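Gusberg Town Notes
July 1, 2022

1. The county put out its plan for the Kramer Road bus this morning. I read the whole thing over lunch, so you don't have to. Thread.

2. Short version: the route stays, the schedule shrinks. The first bus out of Eltholm moves from 5:40 to 6:25. The last bus back leaves Gusberg at 7:10 in the evening. Right now it leaves at 9:50.

3. The stop at the old Stilell plant goes away. So does the one at the north end of the cemetery. Every other stop stays where it is, including the library and both of the ones on Kramer Road by the clinic.

4. Buses will come every 60 minutes all day. Today it's every half hour until ten in the morning and every hour after that. If you catch the 7:15 or the 8:15 you may not notice. If you catch the 7:45, you will.

5. The reason given is drivers. The county says it can't fill the split shift, the one where you work the early run, go home, and come back for the evening. I believe that part. I drove a school bus for two years and the split shift is the first thing people quit over.

6. What I don't follow is the ridership table on page 9. It gives 1448 boardings for April, all stops, both directions. No other month is listed. The plan calls that "low" and doesn't say what it's low compared to.

7. April had spring break in it. The high school kids who ride home from practice weren't riding that week. The road was also down to one lane by the creek for the culvert work, and the bus skipped two stops while that went on. Neither of those things is mentioned.
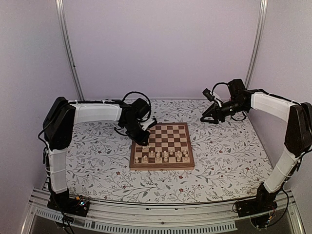 8. I wrote to the transit office and asked for the other months. If they send them I'll post them here, whatever they show. If the numbers are bad in October and January too, then they're bad, and I'll say so.

9. Someone asked me last time why I care, when I own a car. My car was in the shop most of the winter. I rode the 5:40 and it was people going to work at the hospital laundry and the bakery. They have to clock in at six-thirty. A 6:25 bus doesn't get them there.

10. The plan says early riders can use the dial-a-ride van. The van starts at seven. That's on the county's own page, under hours.

11. You also have to book the van the day before, by phone, and the line closes at four. I tried it once in February. I got through on the third call and the person was very nice, and there were no seats left.

12. On money. The plan says dropping the late run saves $115 a day. That's fuel, driver time and upkeep, according to the footnote. It doesn't say whether the fares from that run were taken out first. I asked about that in the same email.

13. Fares don't change. It's still $1.50, and still 75 cents if you're over 65 or have a school ID. The paper ten-ride card is still good. They were talking about ending it last year and I'm glad that got dropped.

14. The part I like: the library stop gets a shelter with a bench. It has been a pole in the grass as long as I've lived here. The drawing shows a roof and three sides, and a curb cut so a wheelchair can get up to it.

15. The part I'd change first is the evening. I'd take an hourly bus all day with no complaint if the last one left at 8:30 or 9. The evening classes at the college let out at 8. The grocery store closes at 9. At 7:10 you're cutting off both.

16. If they can only afford one end of the day, I'd ask the riders which end. There's no rider survey in the plan. There's a survey of "residents," done by mail, and it asks whether you are satisfied with county services in general.

17. Couple of corrections to what's going around. The route is not being sold to a private company. The Eltholm park and ride lot is not closing. I looked for both and neither one is in there.

18. Also the map on page 4 has the clinic on the wrong side of Kramer Road. The stop list on page 5 has it right. Go by the list.

19. How to comment. There's a form on the transit page, near the bottom, under "Documents." You can also drop a letter in the box outside the county building. They want your name and the stop you use. You don't have to give your address, even though the form has a line for it.

20. If you write, put in which run you ride and what time you have to be somewhere. "Please save the bus" is fine but they'll answer that the bus is saved. Times are harder to brush off.

21. Comments have to be in before the board votes. The plan says the vote is at the "next regular meeting" and doesn't give a date. I called, and the clerk said the agenda isn't set yet. I'll add the date to this thread when it's up.

22. A few of you asked for the PDF. It's 31 pages and most of it is the appendix. Pages 3 through 9 are what you want. The schedule is on page 6, sideways.

23. Adding one more because I got asked twice already: yes, bikes are still allowed on the front rack. Two at a time, same as now.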